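Vollton Handheld Gripper Kit: Sample Data Card
Published by Lakley. Revision Sep 7, 2025.

Summary
Sample recordings supplied with the Vollton two-hand kit, for buyers who want to check the format before ordering. The set holds 2,078 clips of bimanual tabletop work. Each clip has two gripper views and one head view.

Hardware
Fingers are matte black linkages with brass bushings at the joints and teal anodized collars near the pads. Pads are black and replaceable. Rigid printed parts are held between the pads as in the wrist view.

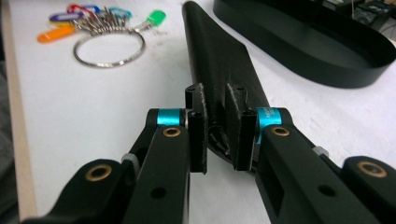
Contents
Clips are grouped into 47 sessions. Object types are rigid parts, fabric and small bundled items. Fabric clips include two-gripper holds on a strap, one gripper at the upper end and the other lower down.

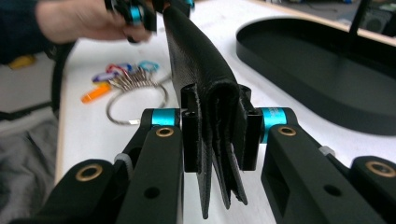
Jaw width is logged per gripper and stored with the pose track. Gaps in the pose track are marked null and are not interpolated. The April release filled them; do not mix the two.

Head view
Both marker plates should stay in view. Plates are white with black dots, one per gripper.

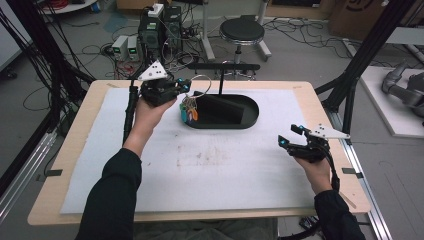 Clips where a plate is lost for more than 3 seconds carry the flag plate_lost. Filter on it before training.

Known issues
Wrist views show motion blur on fast moves.
Left and right labels are swapped in 2 sessions, listed in errata.txt.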